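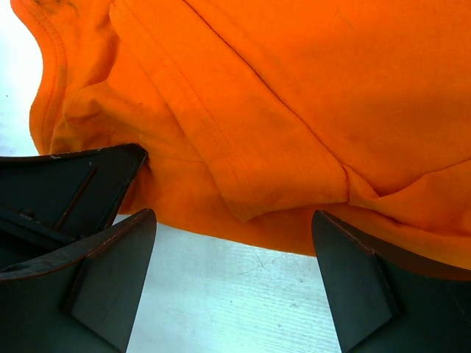 Hem (sewing)

A hem is a finished edge of cloth, made by turning the raw edge toward the wrong side of the fabric, usually twice, and fixing it in place by stitching, fusing or gluing. The word also covers the strip of doubled cloth produced in this way. Hems keep woven cloth from fraying, keep knitted cloth from curling or laddering, set the final length of a garment or furnishing, and add weight to an edge so that it hangs evenly.

Terminology

The raw edge is the cut edge before finishing. The hem allowance is the extra cloth beyond the finished length that is available to be turned. The fold line, or hemline, is the line on which the cloth is folded and which becomes the lowest visible edge. Hem depth is the distance between the fold line and the inner edge of the turned cloth. In a double-turned hem the first turn is the smaller one and encloses the raw edge; the second turn sets the depth.

In trade use, a distinction is made between a hem, in which the edge is formed from the body cloth itself, and a facing or binding, in which a separate strip is attached. A band, such as the rib at the bottom of a sweatshirt, is a third construction and is not normally counted as a hem.

Construction

Single-turned hem

The raw edge is folded once and stitched. In wovens the edge has to be overcast or pinked beforehand. In knits, which do not fray in the same way, the edge may be left as cut, though in most factory goods it is covered by the looper threads of the stitch that holds it.

Double-turned hem

The edge is folded twice and stitched close to the inner fold. This is the usual hem for shirts in woven cloth, pillowcases, table linen and curtains. Bulk is the main limit on its use. At a side seam the number of layers rises sharply, and in heavy denim a domestic machine may skip stitches or stall at that point. Common practice is to trim the seam allowance within the hem, to press it open, or to flatten the seam with a mallet before sewing.

Rolled hem

A very narrow hem, made by rolling the edge between the fingers and slip stitching it, or by feeding the cloth through a scroll-shaped presser foot. Hand rolling is used on scarves and handkerchiefs. Overlock machines form a similar edge by curling the cloth around a narrow stitch tongue.

Blind hem

A hem in which the needle catches only a few threads of the outer cloth, so that little or nothing shows on the right side. By hand it is worked as a slip stitch or catch stitch. By machine it is formed with a curved needle, or with a zigzag pattern in which every few straight stitches are followed by one that reaches sideways into the fold. Blind hems are standard on dress trousers and lined skirts.

Coverstitch hem

Two or three parallel rows of straight stitching appear on the right side, while a looper thread crosses between them on the wrong side and covers the raw edge. The structure stretches with the cloth. It is the most common hem on T-shirts, both at the bottom edge and at the sleeves, and is classed among the 400 or 600 series of stitches depending on whether a top covering thread is present. The 400 series form unravels readily from the end of the seam if the looper thread is cut and pulled, and for this reason the start and finish of the seam are overlapped.

Lettuce hem

A rolled or overlocked hem sewn while the cloth is stretched, so that it ripples when released. It is confined almost wholly to knits and bias-cut wovens.

Curved hems

A straight hem can be folded without distortion because the fold line and the raw edge are the same length. On a curved edge they are not. Where the garment flares outward the raw edge is longer than the line it must lie against, and the surplus has to be eased in, pleated or cut away. Where the curve is concave, as at an armhole, the raw edge is too short and must be clipped or stretched. Three methods are in general use: reducing the hem depth, running a gathering thread along the raw edge and shrinking the fullness with steam, and replacing the turned hem with a shaped facing. The first is the cheapest and is nearly universal in shirttails.

Circular skirts present a separate difficulty. The cloth runs through every angle from straight grain to full bias around the hemline, and the bias portions lengthen under their own weight. The skirt is therefore hung before the hem is marked. Overnight is the usual minimum, and heavier cloth may be left longer.

Depth

Depth varies with weight of cloth, flare and use. Deep hems hang better and can be let down; shallow hems are lighter and suit curves. Children's clothing was formerly made with very deep hems for this reason, and a line of faded or worn cloth marking an earlier length is a frequent find in museum collections. In a survey of 758 household garments held at the Pelgate textile store, Marichka Tkachenko recorded 31 with evidence of two or more earlier hemlines, most of them on girls' dresses.

Curtain hems are deeper again and are often weighted. Lead was once used for this purpose and has been replaced by coated steel or zinc pieces, or by a continuous cord of small weights laid in the fold.

Marking and measurement

A hem may be measured from the waist or from the floor. The two do not agree unless the wearer's figure is even on both sides and the garment sits level. Dressmakers generally mark from the floor, with the wearer standing still in the intended shoes, using a ruler on a stand or a chalk puffer. Tailors mark trousers at the back seam and check the break at the front. Flat measurement, in which the garment is laid out, smoothed and measured against a finished sample, is the rule in factories. It is faster, but the result depends on how far the cloth has been allowed to relax.

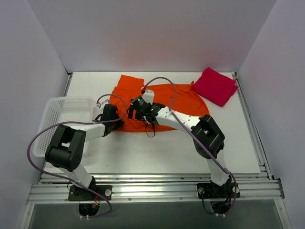
Wilfredo Abella objected that flat measurement should never be taken on a knit straight from the bolt or the bag, as the figure will change once the cloth has rested, and that most disputes over hem length between buyer and maker come from this step being skipped. The point is widely accepted in principle. Resting times differ between workrooms, and written specifications often leave them out.

Tolerances are normally given separately for length and for evenness. A garment may be within tolerance for length at every point and still be rejected if the difference between left and right side seams is visible when it is folded down the center.

Thread and needle

Thread for hemming is commonly finer than that used for seams, the hem carrying little load. Exceptions are jeans, in which a heavy topstitching thread is used for appearance, and workwear. Textured polyester is preferred for the loopers in coverstitching because of its softness against the skin and its ability to cover the edge.

Ballpoint needles are used on knits. A sharp needle may cut a loop, and the resulting hole does not always appear until after laundering. Needle size follows the cloth, with size 80 being the common choice for light to medium jersey.

Faults

Roping is a diagonal twisting of the hem, seen most clearly on jeans. It arises when the upper and lower layers feed at different rates, so that the folded cloth is carried forward relative to the body. Washing makes the twist more visible. It is regarded as a fault in most goods but is sought after in reproduction denim, where older machines are kept in service in order to produce it.

Tunneling is a raised ridge between the two needle rows of a coverstitch hem. The causes are excess needle tension, excess looper tension, or a needle spacing too wide for a light cloth. A strip of fusible tape laid in the hem will suppress it.

Waviness results from stretching during sewing. High presser foot pressure and unsuitable differential feed settings are the usual sources. Slight waviness in cotton jersey can often be steamed out — that in knits with a high elastane content generally cannot.

Popped stitches occur when a hem is stretched beyond the limit of its thread, and are typical of knits hemmed with a plain lockstitch. A narrow zigzag or a twin needle is the domestic remedy.

Show-through, in which the inner edge of the hem appears as a line on the right side, is caused by pressing over the edge. Placing a strip of paper between the hem allowance and the body during pressing prevents it.

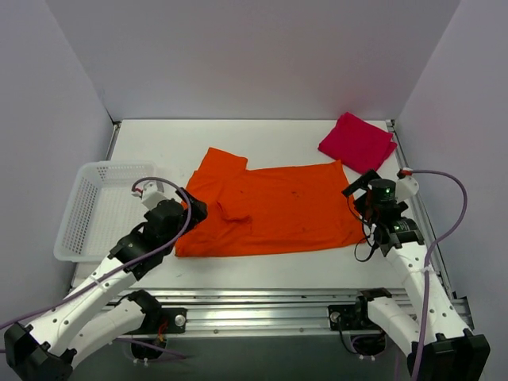

Incomplete capture, sometimes called a raw-out, is a stretch of hem in which the needle has missed the turned edge. It is most frequent at the side seams and at the point where the round of stitching closes. Inspection is by running the inside of the hem between finger and thumb, a method that finds short gaps more reliably than sight alone.

Repair and alteration

A hem is shortened by releasing the stitching, pressing out the old fold, cutting to the new allowance and resewing. Lengthening is possible only where the allowance permits or where a facing is added. Old fold lines in wool respond to steam. In polyester and in resin-finished cotton they are often permanent, and a row of decorative stitching or braid may be placed over them.

Jeans are sometimes shortened by keeping the original hem, a method in which a tuck is sewn directly above the factory stitching and the surplus is cut away or turned up inside. The worn edge is kept, at the cost of an additional ridge.

Fusible web offers a hem without stitching. Adhesion declines with repeated laundering, and the adhesive residue makes later sewing difficult. Kyrylo Kostiuk's workroom manual recommends it only for curtains and for temporary use, and advises a test piece of at least 8 inches on any cloth with a napped surface.

See also

Bias binding
Coverstitch
Facing (sewing)
Overlock
Selvage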